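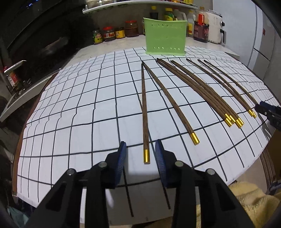

Elisa Bianchini

Notes for the second session, 23 Nov 2022

OK, so last time we got as far as the question Thắng asked on the way out the door: when a kitchen brings in a machine for the boring jobs, who gets the boring jobs that are left? I promised I'd start there, so let's start there.

Take chopsticks. Dark wood, gold cap on the thick end, slim at the other. At Sumen, the restaurant group I keep going on about, getting them back into their holders used to be what you did while you talked. You stood at the counter at the end of a shift, you grabbed a handful, you evened up the ends and dropped them in. I did it myself for two years and I couldn't tell you one thing about how my hands did it. Keep that in mind, it comes back when we get to Misalov.

Now try doing it with two fingers and ridged pads, picking from a loose bundle where the gold caps overlap. Which one do you take first? One that's lying apart from the rest, probably. And where do you hold it? Near the cap it's thicker, but then the long thin end sticks way out in front of you. People at Sumen were asked to work this out and show it, over and over, and most of them had never been asked to explain their job to anybody before (I love this part!).

What changed for the staff

I talked to 21 people across the group. Vy Mai had run closing shifts there for years, and her main point was about time. The sorting job was slow, but it was also sitting-down time, or at least leaning-on-the-counter time. Once it was counted as a task to hand over, the schedule closed up around it. Same hours on paper, a lot fewer breathers.

Tymofii Hnatiuk saw it the other way. He liked being the person who knew which grips worked, and he got pulled into training new people – for the same pay, I should add. We'll argue about that in the discussion.

Two terms you'll need from the reading:

Residual work: whatever is left for people after the easy part of a job has been handed over. In a kitchen it's the awkward stuff, a stick under the edge of something, a pair crossed at the tips.

Tacit skill: what you can do and can't easily say. Abubakari's chapter is good on this but long, so read pages 2 to 21 and skip the appendix unless you're keen.

For next time

Read the Misalov case and bring one page on a job you've had. Pick a small task in it, as dull as you like, and write down every decision your hands make. Đạt Vũ did folding napkins last year and it ran to 337 words before he'd reached the second fold, so don't pick anything big.

Then add a paragraph on what you'd lose, and what you'd be glad to lose, if somebody took that task off you. Drop it in the Wileo folder or bring it on paper to room 777, either is fine with me.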